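Washing a white cotton shirt so that it stays white

These steps are for plain cotton shirts with long sleeves. Check the care label first, and leave out the soaking stage if the shirt has any coloured trim.

## Before the wash

1. Undo all the buttons, including the cuffs.
2. Turn the collar up and wet it with lukewarm water.
3. Rub a little plain soap into the collar fold and the inside of each cuff. Leave it for 34 minutes if the marks are old, less if they are fresh.
4. Brush along the weave with a soft nailbrush. Do not scrub across it.

## Soaking

Dissolve two level spoonfuls of washing soda in a bucket of warm water. Wear rubber gloves. Put the shirt in once the soda has gone and push it under. An hour is enough for a shirt that gets worn every week. One that has gone grey can stay in overnight.

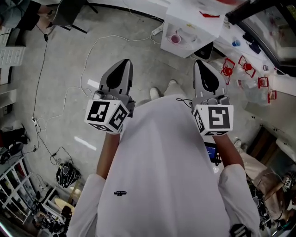
Parisa Hashemi wrote in to say that she skips the soda in January, when her tap water runs so cold that it will not dissolve, and uses soap flakes melted in a jug. Soap flakes work well in soft water. In hard water they leave a film, so rinse twice.

## Washing and drying

Wash at 40 degrees with other whites and nothing else. Fill the drum no more than two thirds full. A spin of 1000 is plenty for cotton, and a faster one sets creases that are hard to iron out.

Shake the shirt, pull the seams straight and hang it by the hem. Iron it while it is still slightly damp, in this order:

- collar, wrong side first
- cuffs
- sleeves
- back, then the two fronts

If the underarms are still yellow, repeat the soak before ironing. Do not use chlorine bleach on them, as it can make the yellow darker.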